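Sultbridge Sets New Limits on Wood Finish Solvents

SULTBRIDGE - Furniture finishing shops in Sultbridge will have to meet lower solvent limits beginning in August, under a rule the city's air office adopted this week. The rule covers stains, sealers and clear topcoats applied to tables, chairs, cabinets and interior doors. Floor finishes are handled under a separate code and are unchanged.

The city received 3,611 written comments during the review period. Of those, 2,593 dealt with a single clause on spray booth filters, which was rewritten before the vote. The final text requires filters to be replaced on a fixed schedule and allows shops to keep the replacement log on paper or in electronic form.

Lavis, which runs the largest finishing line in the city, has already moved its table production to waterborne topcoats. Brabec, a smaller shop on the Brisham road, still uses solvent lacquer for repair work and will need a permit to continue. Permits are valid for 17 months and can be renewed once.

Light oak-colored tabletop with visible grain; pink cloth. 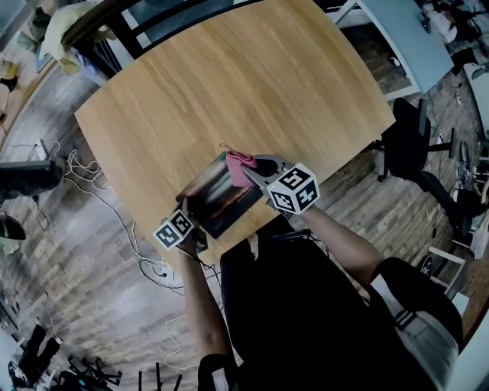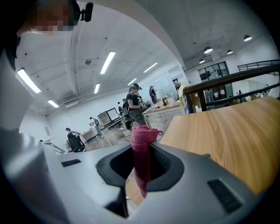 Waterborne coatings raise the grain on oak and ash more than solvent products do, and usually need a light sanding between the first and second coats. Drying time depends on humidity. The rule does not set a drying time, but it bars shops from moving coated pieces out of a ventilated area until the surface is dry to the touch.

Used wiping cloths are covered in a separate section. Cloths that have been in contact with oil-based stain must be stored in a closed metal container and removed from the building at the end of each shift. The same section applies to disposable pads and brushes.

Shops have 45 days from the effective date to file an inventory of the coatings they keep on site. Late filings carry a fee, which the air office will publish with the forms. Home users and school workshops are exempt. Inspections of existing spray booths start in Brisham and move to Sultbridge after the filing period closes.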